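Arnmont 8-Way Surge Protected Extension Lead

Home > Electrical > Extension Leads > Salon and Dressing Room

Product code: 604
In stock at Hokthorpe. Usually sent out the next working day.

The Arnmont 8-way is a mains extension lead made for salons, dressing rooms and shared bedrooms where several styling tools have to run from one wall socket. It takes UK three-pin plugs and has surge protection, a main switch and a resettable cut-out. The lead is 2 metres as standard. A 5 metre version can be ordered at the counter.

Hair dryers draw a lot of current. Most home models are rated between 1200 and 2200 watts, and a salon model can be higher. A UK socket and a 13 amp fuse will carry just under 3000 watts in total, whatever the number of outlets on the lead. Eight outlets means eight things can be plugged in. It does not mean eight dryers can be running. As a guide, run one dryer at a time and leave the other outlets for straighteners, clippers, a lamp or a phone charger.

If you need two or three dryers going together, they should be on separate wall sockets, and in a salon you should ask an electrician how the circuit is laid out first. We can give general advice but we do not carry out site surveys.
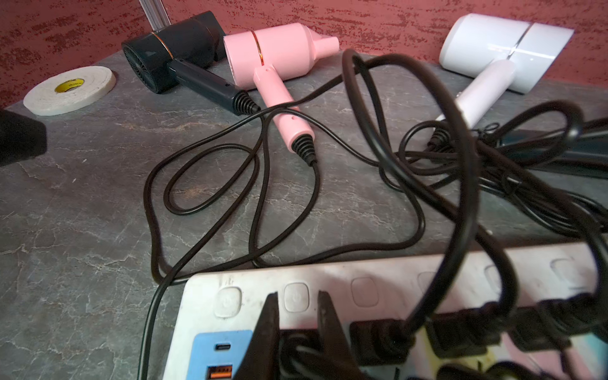
Hair dryers and a white power strip on a marble-patterned top.

Fixing and placing

There are two keyhole slots on the back, 175 mm apart. Screws are not supplied. Fix the lead to a wall or the underside of a shelf with the outlets facing out, and keep it well away from basins. It is not splashproof and must not be used in a bathroom. On a worktop it will sit on its rubber feet, although a busy worktop is better served by wall fixing, as cords get pulled about during the day.

Always uncoil the lead fully before use. A coiled lead carrying a heavy load will get hot. Do not plug one extension lead into another.

The cut-out

If the load goes over 13 amps for long enough, the cut-out will trip and everything on the lead will go off. Unplug the heaviest item, wait a minute or two and press the reset button beside the switch. If it trips again with only one appliance connected, the appliance should be tested before it is used again. A cut-out that trips with nothing plugged in is faulty and we will exchange the lead.

Surge protection

The green light shows that the surge protection is working. The parts inside wear out over time, faster where the supply is poor. Once the light stays off the outlets will still work, but the protection has gone and the lead should be replaced.

Specification

Outlets: 8, shuttered
Rating: 13 A, 230 V
Maximum total load: 2990 W
Lead: 2 m, rubber covered
Fixing slots: 175 mm centres
Fuse: 13 A
Guarantee: two years

Choosing between this and the Justov

We also stock the Justov 6-way, which costs less and has a separate switch for each outlet. It has no surge protection and the cord is thinner plastic, so it is stiffer in a cold room. For a home dressing table it is a fair choice. For a salon we would suggest the Arnmont — the outlets are spaced further apart and will take most moulded plugs side by side.

Cord tidies

The Christodoulou hook-and-loop cord ties fit all the leads on this page. They come in packs of 200, cut to length, in black only. Use them on appliance cords that are switched off and put away. Wrapping a cord tightly round a dryer handle strains it where it enters the body, and that is the place most cords fail.

Trade orders

Trade accounts can order by the box. Contact Sadia Rana at the Hokthorpe counter for box prices and the 5 metre version. Leads made to order cannot be returned unless faulty.

Page last updated November 25, 2020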